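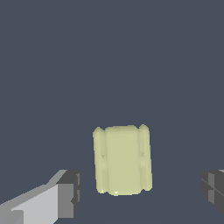
Figure 1. Pale yellow-green against dark blue-grey.

What Do We Call It? Everyday Names for Colours Between Yellow and Green

Project report, Design and Communication, Vanow College
Submitted 2020-07-05

Summary

This report examines the words people use for pale colours that fall between yellow and green. The project compared the everyday names given by adults in Flarkumell with the printed names on paint cards from two suppliers, Jestov and Ruchti. Eighteen participants took part and 1148 written names were collected. Participants used a small set of plain words most of the time and rarely arrived at the name printed on the card. Agreement was weakest for the palest colours. The report recommends that shops keep their printed names but add a plain description beside each one.

1. Background

Paint, fabric and stationery are commonly sold under names chosen by the supplier. Some of these names describe the colour directly. Others refer to a plant, a food, a place or a mood, and tell the customer very little unless the card is in hand. The difficulty becomes greater when colours are discussed by telephone or email, as is now usual when quotes are being arranged for a home or a small business.

The part of the colour range between yellow and green was chosen for study after an informal class exercise in which the same card was called cream, lime and khaki by three students at one table. English has firm and familiar words for yellow and for green, but the ground between them is shared by many terms of uncertain reach. Chartreuse, olive, celery, pear, pistachio and lime are all in ordinary use, and dictionaries do not always agree on where one stops and the next begins.

2. Aims

The project set out to answer the following questions.

Which words do adults in Flarkumell use for pale yellow-greens when no list is supplied?

Does the same person give the same name to the same colour on a later occasion?

Do the names printed by suppliers help a listener to choose the correct card?

3. Method

Participants were adults living in Flarkumell who replied to a notice at the public library. Persons working in the paint trade were not accepted. Each participant was asked before starting whether they had been told by an optometrist or doctor that they had a colour vision deficiency, and none had.

Cards were taken from the current Jestov and Ruchti ranges. The printed names were covered with white tape and each card was given a code on the back. The cards were shown singly on a grey board beside a north-facing window. Participants wrote down the first name that came to mind and were free to use as many words as they wished. They were also free to leave a line blank, and blank lines were not included in the total.

The naming task was held in two sessions so that repeated answers could be compared. The order of the cards was changed for the second session. At the end of that session participants worked in pairs. One person read a printed name aloud, and the other tried to select the matching card from a tray.

Spelling was corrected before sorting. Compound answers such as "yellowy green" and "green-yellow" were kept as separate entries at first and then grouped by their main word.

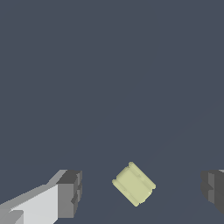 4. Results

4.1 Choice of words

The most frequent main word was "green", usually softened by "light", "pale" or "soft". "Yellow" followed, and "cream" came third. Food words were common among the remaining answers, with "lime", "pear" and "avocado" all appearing in both sessions. "Chartreuse" was written by only a few participants, and their spelling of it varied considerably. One of them later explained that she was thinking of a pinkish red, a confusion that is mentioned in several popular books on colour.

"Olive" was used for darker cards as expected, but it also appeared with pale ones in forms such as "milky olive" and "washed-out olive". These answers were hard to group. They were finally counted under olive, although a case could be made for placing them with cream.

4.2 Repeated answers

Most participants kept to the same main word when they saw a card again. The words placed in front of it changed often. A card named "pale green" in the first session might be "dusty green" in the second. Changes of main word were largely confined to the lightest cards, where answers moved between yellow, green and cream.

4.3 Matching from printed names

Printed names that contained a basic colour word were matched more successfully than those that did not. Names based on plants gave mixed results, as participants had different parts of the plant in mind. Names that referred to a mood or a season led to guessing, and several pairs declined to choose.

The Ruchti names were generally longer than the Jestov names. Length alone did not appear to help or hinder matching.

5. Discussion

The results suggest that people describe an unfamiliar pale colour by starting from a basic word and adjusting it. This is a sensible approach, but the adjusting words are loose. "Soft" was used by some participants for colours with little strength and by others for colours with a warm cast. A person taking an order by telephone would need to ask a further question.

Background should also be considered. The grey board was selected to avoid favouring any card, yet colours are seldom met on a grey board in daily life. A pale yellow-green placed on a dark blue-grey will often look lighter and more yellow than it does on white, and it is likely that some answers would change if the board were changed. The same applies to the light in the room. The first session was held under heavy cloud, while the second was bright for most of the afternoon, and this may account for part of the movement reported in 4.2.

6. Limitations

The group was small and was drawn from one town. Library users may read more widely than the general population and may therefore know more colour words. All answers were in English, although several participants spoke another language at home, and no attempt was made to record names in those languages. The tape used to cover the printed names had begun to lift on a small number of Jestov cards by the second session, and it is possible that a name was glimpsed.

7. Recommendations

Suppliers should print a short plain description, such as "pale yellow-green", beneath each trade name.

Shop staff taking orders by telephone should confirm the card code and should not rely on the name.

Any further study at the College should repeat the naming task on light and dark boards, under fixed lighting, and should include speakers of other languages.

8. Materials

The coded cards, blank answer sheets and grouping table have been lodged with the department office at Vanow College. Completed sheets are held separately and will be destroyed at the end of the academic year in line with the consent form.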